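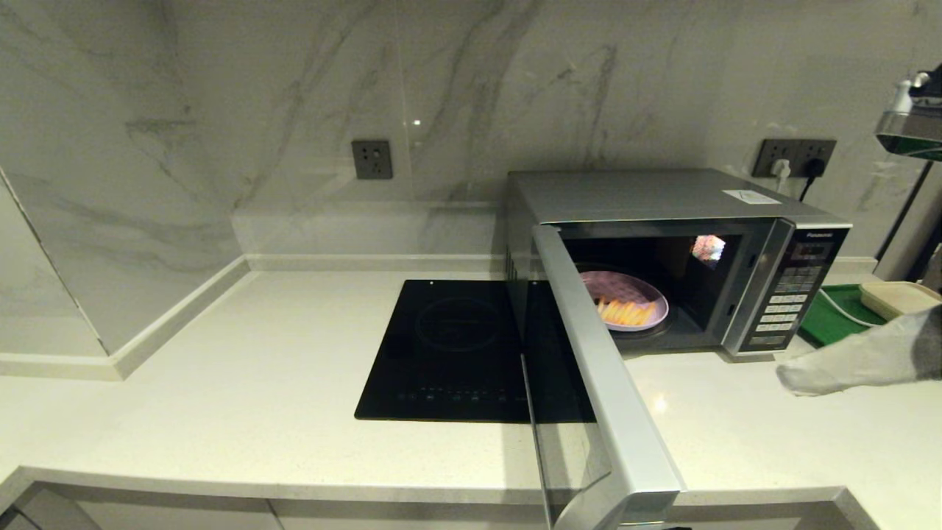

Firkitz Kitchen Notes: the microwave set

Welcome, and thank you for stopping by. This is the README for the microwave part of Firkitz, a collection of photos and short written notes on the small jobs people do in a kitchen without giving them much thought. I'm Heriberto Cortés, and I look after this folder and its sister folder, Bullura, which covers the refrigerator and everything that goes in and out of it. If you came looking for leftovers in tubs, you want Bullura. If you came for plates, bowls, doors and turntables, pull up a chair!

What the set covers

The subject is heating food on a plate: opening the door, putting the plate on the turntable, closing up, pressing the buttons, and then getting the plate out again and finding somewhere to put it down. I started with one note on reheating and it grew from there, as these things do, and by March there were 31 entries. Of those, 20 are about plates, and the other 11 are about bowls and mugs, which behave differently enough (a mug has a handle, and the handle always seems to end up at the back) that I gave them their own subfolder.

The kitchen

The counter is white quartz and the backsplash is white marble with soft gray veining. The microwave is a silver Panasonic, pushed back against the wall, with a black glass induction cooktop to its left. Its door hinges on the left, and that matters more than you'd guess, because when it's fully open it swings in front of the right side of the cooktop. I've written "door over cooktop" in the notes wherever this comes up. Anyone planning a kitchen of their own might like to read those notes first - I wish I had been able to read them before I arranged mine.

The food

Plain things, mostly. The entry at the top of this page is filed under "sticks and slices", my catch-all for anything cut long and thin. In it the food is yellow-orange and sits in a small pile on a pale lilac round plate. I use that heading for fries and for sliced fruit alike, so please don't treat it as a menu. If you need the exact food for what you're doing, write to me and I'll look through my notebook, though I can't promise the notebook is any tidier than the folder.

How the notes are written

Each entry has 3 fields:

place - where the dish is, such as "turntable" or "counter, left of oven"

door - open, partly open or shut

remark - anything I felt like adding, sometimes a full paragraph, for which I apologize to people with small screens

The place field describes the dish and never the food. A plate can sit a little to the left on the turntable while the food is gathered along one side of it, and in the early entries I mixed the two up. I have been going back through them in the evenings with a cup of coffee. The mugs are finished.

Words I use

"Cavity" means the inside of the oven, where the food goes. "Panel" means the strip with the buttons and the display, to the right of the cavity on this one. "Top" is the flat metal top of the oven. I don't use "front" for the door when it's open, as it caused no end of confusion with my cousin, who was kind enough to proofread.

Known problems

Bright spots on the inside walls of the oven are easy to mistake for something spilled, and two remarks in the bowl subfolder still say "splash?" where I suspect it was only a reflection. The names Visora and Tzanetos show up in a few older file lists. Those were working titles for this same set, so you aren't missing anything.

Using it

Help yourself for teaching, for practice, or for a recipe page that needs a microwave in it. A mention of Firkitz is always nice to see. Corrections are very welcome too, especially to the door field.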